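Kukach shelf arm: fault FAQ for store staff
Last updated November 2025

Quick answers while the arms are off. Will tidy this page up when there's time. If your question isn't here, ask Soon-im Noh on the Granari help line.

What happened?
The Kukach arm at the Prelley store was facing up a shelf of bottled liquids and kept pushing after the bottle hit the back wall. Should have stopped on contact. Didn't. Bottle went over, took two more with it, one came off the shelf and split on the floor. Aisle closed for 29 minutes.

Was anyone hurt?
No. A shopper was at the far end of the aisle and walked around. Spill was mopped, logged, done.

Why did it keep pushing?
Force reading got stuck. The sensor in the wrist froze on its last good number and the arm thought it was touching nothing. There is a check that is suposed to catch a frozen reading and it did not fire at slow speed. Facing up is all slow speed. So the check was basically off for the one job we use it for most.

Is my store affected?
Every store running software 76 or later. Version is on the start screen, bottom line. If it says 60 you have the old build and the fault isn't in it — but park the arm anyway until we say so. Easier to have one rule.

How do I park it?
Red button, then key to OFF, then take the key out. Key goes to the shift lead. Don't just pause it from the tablet. A paused arm can be woken up by the night schedule, which is how Ghiță ended up with one running at 4 a.m. with the lights out. Nothing got knocked over that time.

So who faces the shelves now?
We do, by hand, same plan the arm was using. Fallen bottles first. Stand them up, check the cap, wipe if needed, then pull the rest forward. Keep one hand on the shelf edge when you are leaning in low.

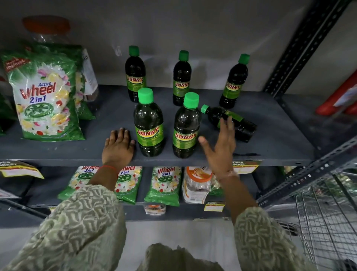
What counts as a knocked bottle?
Anything lying down, or leaning on its neighbor. Write it on the sheet even if it isn't leaking. Shelf, product, time. We need those to work out which tips were the arm and which were just shoppers, and right now half the sheets have no time on them.

How should the rows look when I'm done?
Front row near the edge, back row behind it, labels out. Does not have to be machine neat. Hold tall bottles low down when you slide them — grab by the cap and they swing, and you get the same mess the arm made. The Sunny bottles are the ones we're asking everybody to do this way first. Tall, dark, green cap. 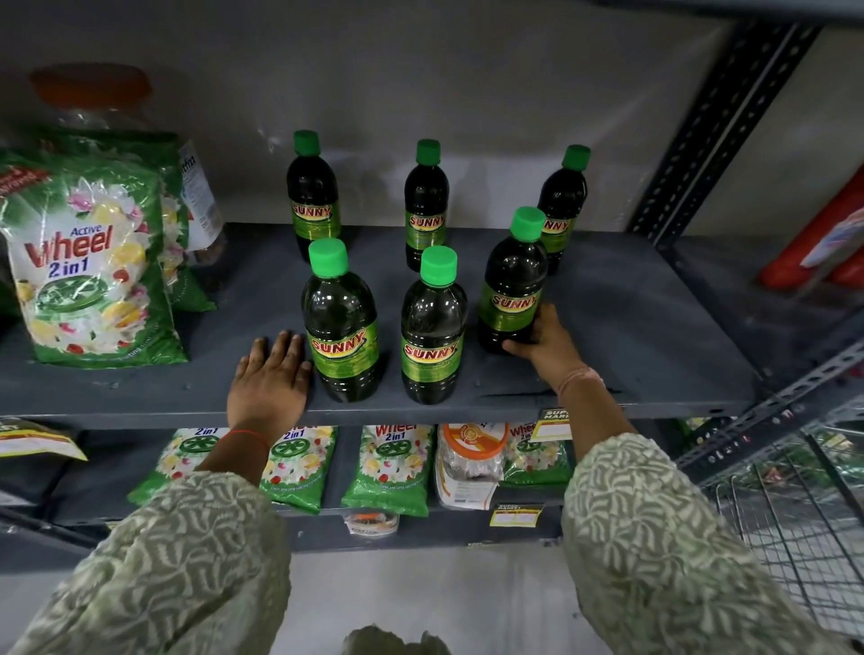
Leave a bit of space between bottles as well. When the arms come back on they will be started on shelves with gaps, and only once those pass do we go back to tight rows. Detergent bags can stay where they are, the arm was never set up to touch bags and won't be for this restart either.

Can I push the arm out of the way if it's blocking stock?
Only with the key out. Two people, one on the base, one holding the arm at the elbow joint. Never lift by the gripper. If the wheels are locked, leave it and put a cone out.

Mine stopped by itself with code 81. Same thing?
Different thing. 81 is a low battery stop. Park it, charge it, keep it off like the others. Do call if you see 81 with a full battery though, we've had one of those and have no explanation yet.

What is the fix?
New software plus a wrist test. The software compares the force reading with the motor load, so if the motor is working hard and the sensor says nothing, the arm stops. The wrist test is a person pressing a soft block against the gripper and watching for the stop. Both have to be done in the store, we cant do the second one remotely.

Do I need to keep front bottles pulled forward during the day or only at close?
Close is enough for most shelves. For bottles do one extra pass mid shift, two hands, two bottles at a time is fine if they are side by side.

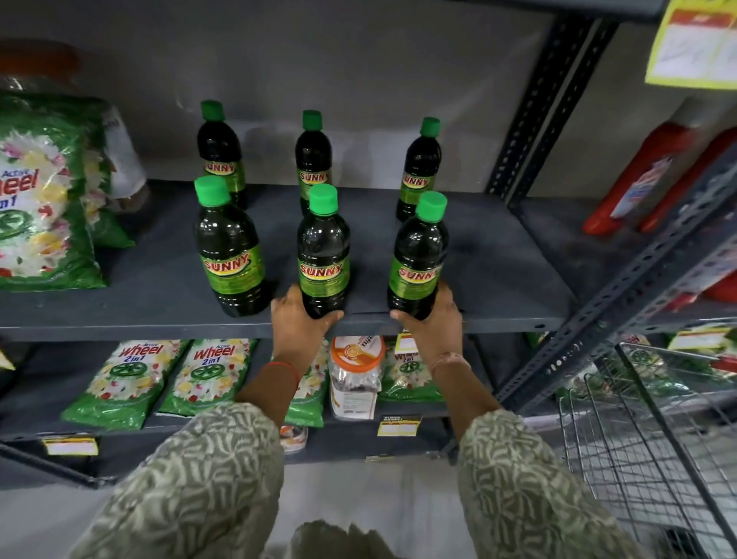 When do the arms come back on?
Store by store, after the wrist test is signed. Prelley is last on the list. Plan on hand facing through March and we'll let you know if it gets shorter.

Can we run it in the back room where there are no shoppers?
No. Staff are people too. Key stays out.

Who do I send the sheets to?
Photo of the sheet to the help line at end of shift, keep the paper. Don't type them up. If the arm moved at all after being parked, phone instead — any hour, don't wait for the sheet.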